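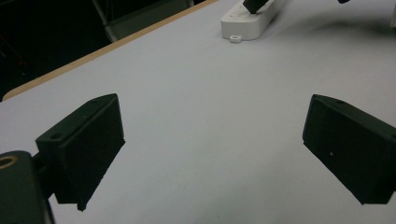

The Table at Wilville

Chantal wiped it twice before the others came down. White top, a power strip at the far end, and she kept going over the same patch with the cloth. Past six in the evening. June, still light out, the MacLeod bus due any time and Diane not back from the shop.

"You'll wear a hole," said Gilles.

"Then I'll wear a hole."

He took the cloth off her. Hung it on the tap, badly. It slid into the sink.

They had sold nearly everything. The dresser, the good chairs, the lamp Thérèse always said was ugly and then cried over when the man from Zesside carried it down the steps. Up to 2,000 for the lot, he'd told them on the phone. Up to. Standing in the hall he had found a great many things wrong with it, scratches, a door that stuck, and the number got smaller each time he sucked his teeth.

But not the table. Chantal said no and he looked at her face and didnt ask again.

Diane came in backwards through the door, bags in both hands, out of breath. Bread. Matches. A melon, for some reason.

"Where's Thérèse?"

"Upstairs. Lying down."

"She's not lying down, I saw her at the window."

"Then she's standing up. I don't know, Diane." 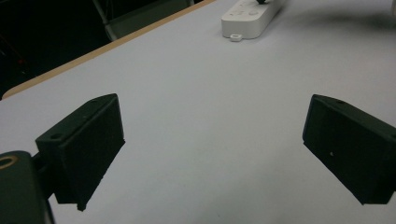

Nobody wanted to be the one to fetch her. Gilles went in the end. They heard him on the stairs, the bad step, then the landing, then voices, low, hers mostly. Diane put the bags on the floor by the wall. Habit. Their mother never let shopping go on the table, not once, not even eggs.

"She thinks you're cross about the letter," Diane said.

"I am cross about the letter."

"She only opened it."

"It had my name on."

It was still in Chantal's apron pocket, gone soft from folding. Two pages from Cunda, from Lise Lévesque, who had been dead to this family for so long that the handwriting had given her a proper fright. Lise wanted to come. Lise had heard about the house. Could she sit in the kitchen for an hour, that was all, she wouldn't ask for anything, she would bring her own lunch.

Her own lunch! Chantal had read that bit over and over. As if they would let her sit there with a sandwich in her lap.

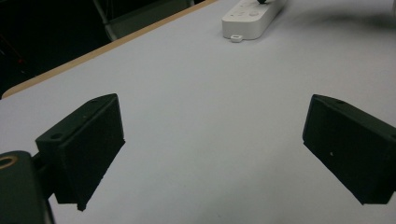 Lise had been the one who taught them cards. Rummy first and then a game with no name she'd got off a sailor, or said she had. Four girls squashed in on one side and Gilles on a box, too little to hold his hand of cards up. She cheated, everyone knew, she cheated so kindly that you ended up winning. Chantal looked at the smooth white top and tried to see where the elbows had gone. Nothing. No mark of any of them. All those years and you could have bought it that morning.

"What time's the bus?" Diane said.

"Should of been here by now."

Feet on the stairs. Thérèse first, hair brushed, lipstick even, and Gilles behind her with his hand out in case of the bad step. She stopped in the doorway. Looked at Chantal, looked at the bags.

"Did you get butter?"

"No," said Diane. "I got a melon."

"She liked melon," Thérèse said. "Lise did."

Brakes, outside, at the bottom of the hill. Chantal untied her apron, took the letter out, put it back, tied the apron on again.

"Gilles," she said. "Find a box to sit on."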